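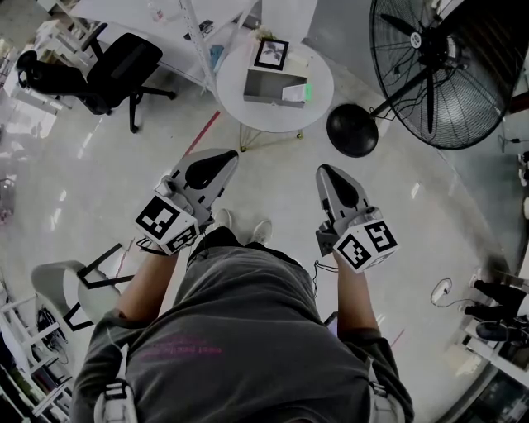 Gonçalo Valente wrote back that a filler word is only a filler word if you have somewhere better to be, and would we please stop calling them errors. So we stopped. The column formerly named "error" is now named "um", and all scripts that relied on the old name are broken, for which you may write to Gonçalo.

Umness

A small collection of hesitations, written down on purpose.

Umness holds transcripts of 40 calls to Karnura, a late phone-in show on local radio that deals mainly with parking, damp walls and what to do with too many lemons. Most transcripts of this kind of talk get cleaned up before anyone sees them. Ours were dirtied back down again: every um, uh, er, long "so" and abandoned sentence has been put back where the caller left it.

If you want to know what the callers thought about parking, you can work it out. They were against it.

What's in the folder

calls/ has one plain text file per call. File names are the topic and a letter, so damp_c.txt is a call on damp. There is no damp_b.txt. The caller asked to be taken out, and we liked the gap better than renaming everything after it.

labels.csv has one row per hesitation. The columns are file, line, um, kind and note. "Kind" is explained further down. "Note" is free text, and some of us were freer than others.

guide.txt is the set of rules we gave ourselves. Read it before you complain about the labels. Then complain anyway, since the part on laughter is weak.

old/ is a folder we keep meaning to delete.

No audio is included. The station let us use the words and kept the voices, which seemed fair. Names, street numbers and license plates in the transcripts are replaced with a word in capitals, such as NEIGHBOR or PLATE. One caller read out the whole plate of a van he disliked, twice, and that call is now a bit repetitive.

How the labels were made

Two people marked up every call separately and then compared. Where they agreed, the label went in. Where they didn't, they had to listen again together until somebody gave way. Tomás Paiva did the first pass on the lemon calls and has asked for it to be known that he doesn't like lemons and didn't before.

The kinds are as follows.

um - a sound made while thinking. Covers uh, er, erm and the hum one caller does on every answer.

stall - a real word used to hold the floor. "Well", "so", "the thing is". Only counts if nothing comes of it.

restart - the caller drops a sentence and begins another. Mark the place where the old one dies, even if it comes back later.

host - any of the above, done by the host. We added this late, after noticing that the host is worse than the callers.

Silence isn't labeled. We tried for a week in January and ended up arguing over whether a man was thinking or drinking tea.

Agreement

Before the talking-over stage, the two markers gave the same kind to 97 percent of the ums. We are proud of that number and would ask you not to look too hard at the one for stalls. Stalls are where the trouble lives. Does "well" mean something at the start of a sentence about a well? One of the damp calls is about a well, and it has the longest note in the file.

Using it

Open the text files in anything. For the labels, a spreadsheet will do, but check that it hasn't turned the line numbers into dates. We wrote a script called Zistum that joins the two and prints each call with its hesitations in the margin. It takes a file name:

zistum damp_c

Add "bare" at the end and it prints the call with all hesitations removed. The lemon calls get a lot shorter. Add "only" and it prints nothing but the hesitations, which was put in as a joke and has become the most used option by a wide margin.

Zistum runs on Python 3 and needs nothing else installed. It has been run on Windows by one person, on a Friday, and it worked then. 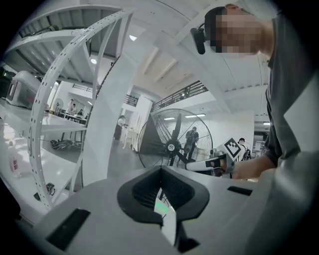
Known problems

Line numbers in lemons_f are off by one from the middle down. Zistum knows about this and corrects for it. Your spreadsheet doesn't.

The calls all come from the same slot on the same show, so you'll be learning how people hesitate when they've been on hold for a long time. Please don't use this to make claims about how people talk in general, or how any one town talks, or how men talk as against women. We didn't record the callers' age or sex and wouldn't hand it over if we had.

Several callers switch language partway through a sentence, mostly to swear. The swearing is transcribed as heard. The restart label is used at the switch only if the sentence changes course too.

A caller in parking_k says "um" as part of the name of a business. It is labeled as an um. We know.

Things people have asked for

Timings. We don't have them, and see above about the audio.

A label for sighs. There is one in the guide, under "maybe", where it will stay until we can agree on what breathing out is.

A bigger set. The station has more calls and we have fewer evenings. If you'd like to mark some up, read the guide, do one call on your own, and send it in with your own notes left in. We'd sooner see where you got stuck.

Terms

Free to use, share and change for study or teaching. Don't try to work out who the callers are. Don't sell it. If you print a long piece of a call, mention Karnura, because the host likes to be told and will read it out on air.

Thanks

To the regulars at the Magalhães café, who let us have the back table and kept the radio low. To the host, who read the file of his own hesitations all the way through and asked only whether there was, um, a shorter version.

Last change to this file: fixed the spelling of "hesitation" in the guide. It had been wrong in two different ways.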